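Waludlow Fold-Down Laundry Bench - Set-Up and Use
Section 4: Sorting and folding

Bench must be fixed to the wall before you start (Section 2). Max load on the open leaf is 20 kg, spread out. Wet towels weigh more than you'd think.

4.1 Before folding

1. Drop the leaf, push both stays until they click.
2. Wipe down. Dry cloth only, no spray on the hinge.
3. Tip the load out in the middle. Don't pile against the stays.
4. Pull out sheets and other big flat things first. They hide socks. 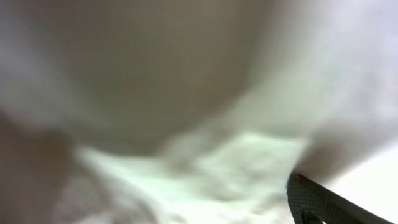 Big soft items eat up the leaf fast, so do them before the small stuff. Find a corner or hem and work along from there - don't yank from the middle. Pale cloth left bunched up, with ripples and small lumps all over it, needs a shake and a smooth with the flat of the hand before the first fold. Skip this and the creases get pressed in under the pile.

NOTE: Doona covers are easier with 2 people. Check inside the corners for strays.

4.2 Trousers and heavy cotton

1. Empty pockets. Tissues especially.
2. Do up the button and zip.
3. Hold by the waistband, one shake, lay flat with the legs hanging off the front edge.
4. Match the inside seams, then bring the legs up onto the leaf.
5. Fold in half, in half again. Waistband goes to the back.

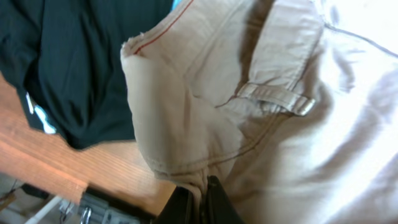
Fig. 7 - Beige trousers before folding, dark green garment beside them.

Keep darks and lights in seperate piles if anything is still damp. Colour can move across overnight.

CAUTION: Metal buttons and rivets will mark the timber finish. Don't drag, lift.

4.3 Sheets

1. Shake out away from the wall.
2. Bring top corners to bottom corners, run a hand along the fold.
3. Fold again the same way, then in thirds across.
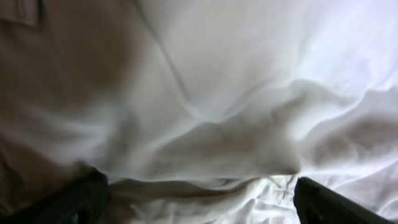
4. Fitted sheets: tuck one corner pocket inside the next, all four, then square it off as best you can. Won't be perfect.
5. Stack with the folded edge facing out. Heaviest on the bottom.

NOTE: If the pile leans, its too high. Start another one.

4.4 Closing up

1. Clear the leaf completly, check for pegs.
2. Lift slightly, release left stay, then right.
3. Lower by hand. Do not let it drop - fingers!

Spare stays are part no. 152. Go to Section 5 for hinge adjustment.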